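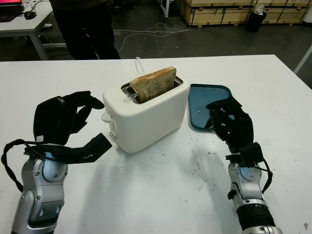

Planche à pain Manalo 1812

Planche de la gamme Manalo, pour le pain et les brioches. Plastique bleu, rebord légèrement relevé, quatre patins antidérapants. Convient aux miches jusqu'à 9 cm de haut.

Réf. : 1812
Épaisseur : 9 mm
Poids : 90 g (sans patins)
Finition : huile alimentaire Funix

Entretien : éponge humide, séchage debout. Ne passe pas au lave-vaisselle. Repasser une couche d'huile quand le bois devient clair.

Patins de rechange vendus séparément, en sachet de 100.

Expédition depuis l'entrepôt Stinance. Commande passée avant midi, départ le jour même.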